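# The long way home to Grollton
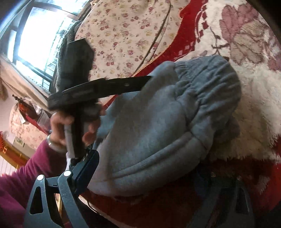 *A grey fleece laid out across the bed.*

I first saw *Rulley* in June, on a wet evening when I had very nearly talked myself into staying in with a bowl of soup, and I have been pestering friends to see it ever since. It's a small film, made by Barbara Zawadzka in the town where she grew up, and it follows a widowed bus driver who decides, a few weeks before his retirement, to drive his old route once more from end to end and stop wherever he likes.

That's very nearly the whole of the plot, and I can hear some of you sighing already! But Zawadzka is so fond of these people (the sisters at the Akl bakery, the lad who only ever rides 2 stops) that I'd happily have sat there for another hour. She found most of her cast locally, after meeting some 600 hopefuls in the old Gekex works canteen, and you can hear it in the way they talk over one another.

It does sag a little in the middle. There's a quarrel about a shed that goes on longer than any shed deserves, and the music leans rather heavily on the accordion. Then comes the night drive, with the 891 climbing out of Grollton and its windows all lit up, and I forgave it everything.

Zawadzka spent six years getting the money together, working as an editor on other people's films in between. She is already writing her next, a comedy set at a ferry crossing, and I do hope she doesn't have to wait so long for that one. *Rulley* is back at the Grollton Picture House this month, with a matinee every Thursday and tea included in the ticket.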